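6 June 2022

Simone has a new theory of cupboards. I got it over the phone while I was trying to eat, so I may have parts of it wrong, but the gist is that small boxes must never be stacked and never put away in a drawer. They go on a tray, in rows, and you pull the whole tray out when you want something. She read it in a booklet from Esard, the shelving people, who I notice also sell trays.

I said I'd think about it. I have been hearing theories of cupboards since we shared the apartment on Pillis Street, where the theory was glass jars. There were 31 of them when I moved out and most had one inch of something brown in the bottom. Before that it was labels. She is my oldest friend and I would lend her my car, but I wouldn't let her near my spices.

Still, the pantry is bad. I'll admit that here. This morning I went in for tea and came out with cornstarch, a second cornstarch, and a packet of gelatin from before the move. The tea was behind the crackers. I drank it standing up and looked at the shelf for a while and decided to give the tray business one honest afternoon, mainly so that I could tell Simone I'd done it.

First problem, I don't own the right tray. The booklet wants a clear one with a low edge, and the Batista hardware store had exactly that for more than I pay for a roasting pan. I bought the cheaper one. The man at the register said they'd been flying out, which is what he said about the rain barrels in November.

Second problem, what counts as a small box. The booklet says "everyday packets and cartons" and leaves it there. Does a box of stock cubes count? It's small, but I use it maybe twice a month. Baking soda I use all the time, only it lives by the sink and I don't plan on walking to the pantry to unclog a drain. I put the baking soda on the tray, took it off, and in the end put it back by the sink where it had been perfectly happy.

By three o'clock I had a tray with tea, stock cubes, gelatin (new), matches, and both cornstarches. It did look nice. I'll give her that. Then I slid it onto the shelf and found that the shelf is two inches shallower than the tray, so it has to go in at an angle, and at an angle it takes up the room of the crackers, the rice and the vinegar. These are now on the counter. So the pantry is neater and the kitchen is worse, and I'm supposed to call that progress.

The booklet also has firm ideas about order. Tall at the back, short at the front, same colors together. I don't understand the colors. I have never once gone looking for something blue to cook with. But Simone is a great believer in it, and while I was on my knees with the rice she wrote to tell me so again.

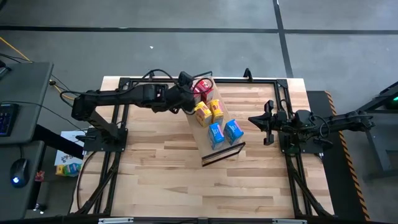
I wrote back that five boxes isn't a pantry. Anyone can keep five boxes in order. One red, two yellow, two light blue, very pretty, and one of the yellow ones was already tipping a little, which I also mentioned. She answered that I was missing the point and the point was the pairs. I asked what happens when you use up one of a pair. It took her a while to come back on that. "You buy another one," she said, and there it is, the whole system is shopping.

I did try the pairs. The cornstarches are a pair, God knows, so they went side by side at the front, and the stock cubes went behind with the tea. I opened and shut the door a few times to see how it felt. Fine. It felt like a pantry with a crooked tray in it.

Mother, when I told her, said that in the Flultstead house they kept everything in one deep drawer and you put your hand in and hoped. I remember that drawer. I also remember the ants, so I'm not going to hold it up as a model.

What bothers me is the claim in the booklet that you save 60 hours a year. Who timed that? I find the tea in under a minute even on a bad day, and I don't drink it by the gallon. I read Simone the number and asked her to account for it and she said it was probably an average. An average of what, she couldn't say.

I'll leave the tray in for two weeks, I promised her that much. The rice has to go somewhere tonight because I need the counter for the chicken. Vinegar under the sink for now. Must remember to throw out the old gelatin, it's still on the windowsill, and to ask at Batista whether they take trays back if I've kept the receipt, which I think is in the blue coat.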